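The Arithmetic of a Small Parliament

Aug 2, 2023

The coalition agreement signed in Gosier in June runs to 166 pages. Most coverage has dealt with the first chapter, on taxes. The part that will decide whether the government lasts is an annex near the end, which sets out how the partners must vote when they disagree.

The assembly has 127 seats, so a majority is 64. The Hisby list, the largest group, fell short on election night and could reach that number only with two smaller parties. One draws its vote from the port districts. The other, led by Violeta Salinas, holds five seats, all from the inland province of Zurar. Without those five the government has no majority for a budget.

Under the annex, each partner may declare a bill "reserved." A reserved bill cannot go to a final vote for 20 days, during which the party leaders are expected to settle the matter in private. If they fail, members are released from the whip. The previous coalition had no such rule. It handled disputes one at a time, and it fell over a water pricing bill that two of its own ministers had drafted in different forms. 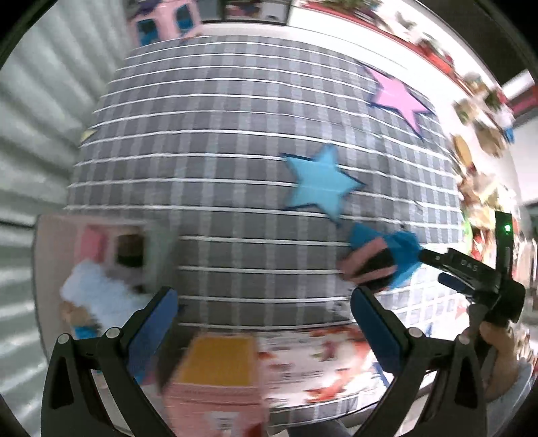
The delay favors the smallest partner. A large party loses time when a bill is held up, and time is what it needs to carry out a full program. A party with five seats and two stated aims loses very little. Salinas has already used the rule once, on the bill to merge the Zurar district courts with those of Cocco. The bill came back with the Cocco merger intact and the Zurar courts left alone.

Critics in the opposition call this a veto. The term is inexact. A veto ends a bill, while a reservation only raises its cost, and the government can still look for votes elsewhere once the members are released. Whether it would find them is a separate matter. The opposition is split between a group that wants an early election and a group that can't afford one.

The first real test will be the budget. The annex exempts "measures required for the continued operation of the state," but it does not say who decides which measures qualify. The Hisby negotiators read the phrase as covering the whole budget. Salinas reads it as covering salaries, pensions and debt service, with the rest open to reservation. Both readings fit the text. The speaker's office has been asked for an opinion and has set no date for giving one.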